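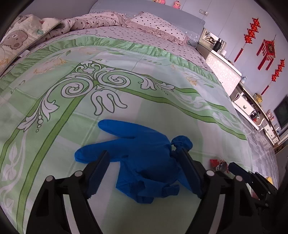 Blue disposable glove on the green and white bed cover

Do you fold disposable gloves or just toss them in the bag?

Asked by Suryani Hartono, August 4, 2025

I'm sorting supplies on the guest bed before a two-week trip and I'm at the glove stage. Mine keep ending up crumpled like this one. Is there a neat way to pack a couple dozen loose ones? The original box is too bulky for my bag.
225 views

Iker Salcedo
Yes, and it's so satisfying once you get going! Lay the glove flat, smooth the palm toward the fingers to push the air out, fold the thumb in, then roll from the fingertips down to the cuff. Stand the rolls up in a small zip bag – I fit twenty in a sandwich size. Check for twisted fingers first or they'll fight you when you put them on.

Endang Ngau
just stack them flat, works great

Xiuying Kong
Love the rolling idea, trying it tonight! I'd add a second bag for used ones – a different color if you have it.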